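Stulen Gamus, préamplificateur de voix à deux entrées
Référence 3741
Disponibilité : expédition à partir de septembre

Le Gamus est un préamplificateur de voix destiné aux chanteurs et rappeurs qui se produisent sur une bande instrumentale, en répétition ou dans de petits lieux sans régie. Il reçoit un ou deux microphones et une source stéréo, règle le niveau de chacun et délivre un signal symétrique vers une enceinte amplifiée ou une console. Aucun ordinateur n'est nécessaire. Les réglages se font par potentiomètres rotatifs à axe métallique, sans menu ni application.

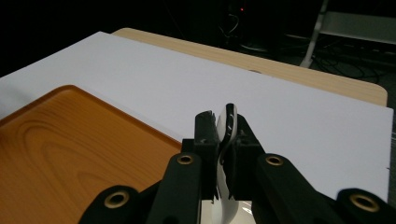

Objet blanc courbe, surface brillante, maintenu entre deux patins noirs.

Entrées et étage de gain

Les deux entrées microphone sont sur XLR femelle. La plage de gain est de 39 dB, réglable séparément sur chaque voie. L'alimentation fantôme est commutable voie par voie, derrière un cache à glissière, de façon à pouvoir brancher un microphone dynamique et un microphone à condensateur en même temps. Un témoin bicolore indique la présence du signal (vert) et l'approche de l'écrêtage (rouge). L'impédance d'entrée est de 3000 ohms.

L'entrée instrumentale accepte un mini-jack stéréo ou deux jacks 6,35 mm. Le mini-jack est prioritaire : lorsqu'il est enfiché, les deux jacks sont déconnectés. Un commutateur permet de sommer la source en mono pour les installations à une seule enceinte. Vérifier dans ce cas la compatibilité mono de la bande, certaines productions perdant une partie de leurs nappes et de leurs effets larges à la sommation.

Traitement de la voix

Chaque voie dispose d'un coupe-bas à pente fixe, d'un correcteur de présence et d'un compresseur à une seule commande. Le compresseur est de type optique. Son temps de rétablissement dépend du signal, ce qui convient aux débits rapides avec peu de silences entre les mesures. Un interrupteur au dos le met hors circuit. Le limiteur de sortie, lui, reste toujours actif.

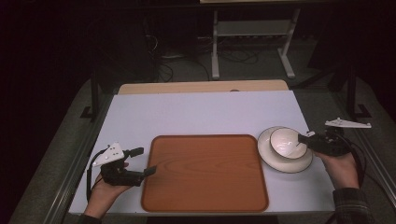
Le Gamus est livré avec quatre pieds en élastomère et peut être utilisé à plat ou incliné. Avec un microphone sur pied de table, la surface doit être dégagée et stable, les chocs et les frottements étant transmis par le pied et repris par la compression. Un plateau en bois à rebord, comme celui qui occupe le centre de la table blanche, peut recevoir le boîtier et ses câbles courts. Un bol sur sa soucoupe, tel qu'il est placé à droite du plateau, devrait en revanche être retiré avant la prise : le contact entre les deux pièces s'entend nettement dès que le gain dépasse la moitié de la course. Le coupe-bas n'a aucun effet sur ce type de bruit.

Sorties

Sortie principale sur deux XLR mâles symétriques. Sortie casque sur jack 6,35 mm, avec réglage de niveau et balance entre voix et bande. Une sortie d'enregistrement, prélevée avant le limiteur, fournit les voix seules sur un canal et la bande sur l'autre. Elle ne convient pas à l'écoute directe.

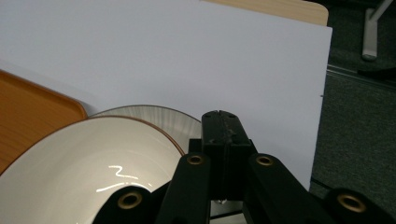

Le niveau de cette sortie est fixe et se règle donc à l'entrée de l'enregistreur. Une boucle de masse est possible si celui-ci et l'enceinte sont reliés à des prises différentes ; un sélecteur de masse est prévu à cet effet à côté du connecteur d'alimentation.

Caractéristiques générales

Châssis : aluminium anodisé, face avant sérigraphiée
Masse : 1336 g sans le bloc secteur
Alimentation : bloc externe à connecteur verrouillable
Fusible : interne, remplacement en atelier
Schéma de l'étage d'entrée : Gunārs Žukauskas

Contenu du carton

Préamplificateur, bloc secteur, cordon mini-jack, pieds montés, notice. Les microphones et les câbles XLR sont vendus séparément.

Accessoires compatibles

Housse semi-rigide Wenovden, avec compartiment pour deux microphones
Pédalier Hassanpour à un contact, pour couper la voie 1 à distance
Équerres de fixation Stulen, la paire

Entretien

Nettoyer la face avant avec un chiffon sec. Ne pas appliquer de produit contact dans les potentiomètres, qui sont de type fermé. En cas de craquement persistant, retourner l'appareil au revendeur avec la référence et le numéro de série gravé sous le châssis.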